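Recording cable examples for Tukus: your questions answered

Last updated February 3, 2025 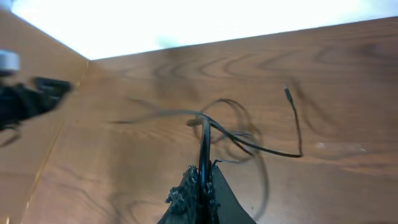

What do you mean by an example?

An example is one complete go at a task, from the moment the arms leave their resting position to the moment they come back to it. A person steers both arms by hand through the whole thing, and we keep everything: the pictures from each wrist, the position of every joint, and how far each gripper was open at the time. Tukus then learns from a great many of these, so one on its own doesn't count for much, and you really mustn't fret over any single one!

Which tasks are you collecting at the moment?

Cables, cables and more cables. The current batch, which we call Kasten, asks for 200 examples of a black cable being picked up, straightened out and laid down in a loose coil. Once that is finished we'll move on to Gureo, where the plug has to be brought round to face a particular way, and we'd be very glad of people who have already had some practice on Kasten.

Do I need to know anything about robots?

Not a thing. Some of our steadiest recordings have come from people who knit, or who spend their weekends untangling fishing line, and who had never touched a robot arm before. We'll give you a practice session first (18 goes, none of them kept) and by the end of it most people have stopped thinking about their hands and started thinking about the cable, just as we'd hope.

Why cables, of all things?

A wooden block stays the same shape wherever you put it, and a cable never does. It sags, springs back, loops over itself and slides off to one side when you were sure you had hold of it. Droltel, who built the software we record with, started out with blocks and cups, and the learning system managed those fairly well. Give it something floppy and it was quite lost, so that is where the new examples are needed.

How should I lay the cable out before I start?

Any way you like, as long as it isn't the same way twice running. Pick it up, give it a little shake and let it drop on the wood. Please resist the urge to tidy it (we all have it). If every example begins with a neat loop in the same spot, Tukus will only ever learn about neat loops in that spot.

What happens if I drop it halfway through?

Carry on, please! A fumble followed by a sensible second try is worth having, and we mark those separately. The only time to stop and throw an example away is when the cable has gone over the edge out of reach, or when you've had to put your own hand in to help.

How fast should I go?

Slower than feels natural, at least to begin with. Quick movements leave the wrist pictures smeared, and a thin dark cable is hard enough to follow as it is. Let the gripper close fully, count to one in your head, then lift.

Can I take a break?

Whenever you like, between examples. We ask everyone to stop after 11 in a row in any case, have a stretch and look out of the window for a bit. Tired hands make rushed recordings.

When will Tukus be tried out on its own?

We're hoping for August, once Kasten and Gureo are both complete and checked.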